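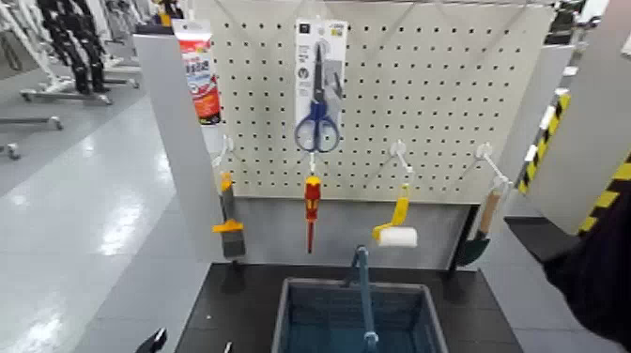 Photo: posted by the asker, Cinside community help, Robotics Software board

Planner picks the wrong hook when two tools hang close together

We have a pegboard station with four hooks and a basket on the table under it. The task is to take one named tool off its hook and put it in the basket. Perception is Purkumden with the stock hand tool model, and motion planning is whatever ships with Ornden. The sales page says the two work together "out of the box." I have my doubts.

Brush and screwdriver go fine. Ask for the paint roller and the arm plans a neat path to the trowel. In 45 tries it went for the wrong tool 17 times, nearly always that pair. The detection overlay has the right name on the right box every time, so I don't see how it can be perception. I've already been told to "just retrain," and I'd like a better reason before I give up a week to it.

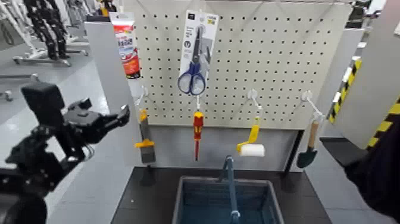
Arm on the brush side of the board, where we don't see the problem.

Things I've tried: a lower planner speed, a fresh hand-eye calibration on Friday, and turning off grasp caching. No change from any of them.

Posted by pegboard_skeptic

Don't retrain. If the label is right and the target is wrong, the mistake happens after the label. Purkumden hands over a box, and Ornden turns that box into a 3D point by taking the middle of it. For a screwdriver hanging straight down that's good enough. A roller has a bent handle, so the middle of its box can easily land on bare board. Then the grasp sampler looks for the nearest thing it can hold, and that may well be the neighbor.

Switch the handover from boxes to masks and set the grasp point near the top of the handle. Also cut the sampler's search radius. The default is 5 centimeters, which I think is far too generous for a board like yours. I'd change one at a time, or you'll never know which one did it.

Posted by gridlock
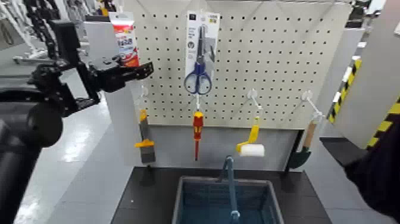

Rácz says the masks alone won't save you, as the default export fills in any gap inside the outline and you end up with nearly the same middle point as before. Turn off hole filling first, then compare.

I had a similar mixup and fixed it by updating. Try updating?

Posted by benchnoise

Which version, and what changed in it? I read the release notes for the last 3 Ornden updates and none of them mention the sampler. "Update it" isn't much of an answer when every update means checking the whole station again.

The mask idea I can test. I dumped the target points tonight and gridlock has a case – for the roller they sit off to the side of the handle, toward the trowel. 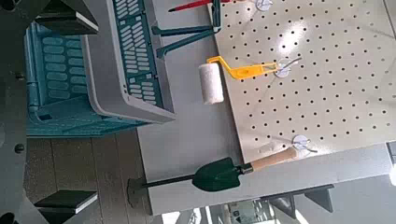

What I still don't buy is that the radius should matter once the point is right. If it does, then something else is off and we're only hiding it. So I'm leaving the radius alone, turning off hole filling, and running the same 45 again. If the trowel still gets picked, I'll post the logs and somebody can tell me why the planner never checks the label before it closes the fingers.

Posted by pegboard_skeptic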